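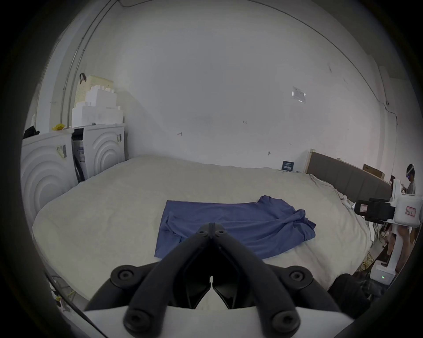
2018-04-02

上午接着录叠衣服的数据，还是手持夹爪，不用遥操作。到昨天收工总共录了522条，今天想先把问题查清楚再往上加。

蓝色那件最费事。左半边抹平以后，右半边总是堆成一团，夹爪从近侧的边下去，手指一合，常常连床罩一起夹起来。奶油色的床罩本身就不平，从腕部视角看，布边和床罩的褶子高低差不多，模型分不清该夹哪一层。

Tiburcio Trujillo把522条重新过了一遍，按“第一次夹取是否只夹到衣服”来分，合格的289条。剩下的他没有删，单独放一个目录，标成“带床罩”。我原来主张全删，他说先留着做对比，我同意了。

下午用两组数据各训一个策略，网络和步数都不变，一组用全部，一组只用那289条。每个策略测50次，衣服的初始摆法照Konstantinidis那份表来，不临时改。结果是少的那组好，夹错层的情况明显减少，但是叠第二折的时候两组差不多，都容易在袖口那里停住不动。停住的原因还没找到，我猜是示范里人在这个位置本来就爱停一下，看下一步往哪边拉。动作速度接近零的片段太多，策略就学会了停。

跟Apostolos Karagiannis通了电话，他在Stellgate那边也碰到过，做法是把速度低于阈值的帧抽掉一部分再训。他提醒抽得太狠会让夹爪合得太早。明天先试小比例。

另外记两件事：夹爪在闭合末段，标定文件里的零位和实际差2毫米，得重标，旧数据要不要补偿等重标完再定。给Jestthorpe的小结还差方法那一节，今天的对比可以写进去，50次测试的录像也要一并归档。

晚上没有再录。把分类用的脚本整理了一下，加了注释，放进Tistum的仓库里。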